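Old workstation towers: worth the bother?

Drelelura
Picked up a tower with handles and I'm smitten! Side panel off, green board, blue drive tabs, and the long silver power supply right across the bottom. Memory slots by the socket too.

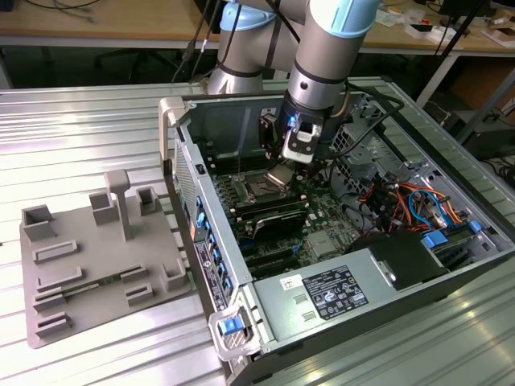
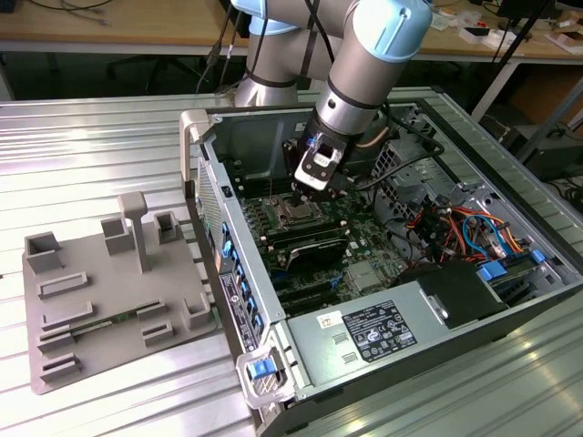 I want to swap the processor and max out the memory by January. Any tips?

Pelis
Love these. Check the BIOS version first -- mine refused the newer chip for 3 evenings.

Jukis
Lovely cases, but I'd sell it. Mine pulled 339 watts under load.

Pelis
@Jukis under load, sure! Mine sips power when idle and it's been on for 5 years.

nowakowski
Fresh paste, and mind the socket pins. Mio Sasaki's old guide is still the best one.

Drelelura
Found it, all 13 pages. Ordering paste tonight!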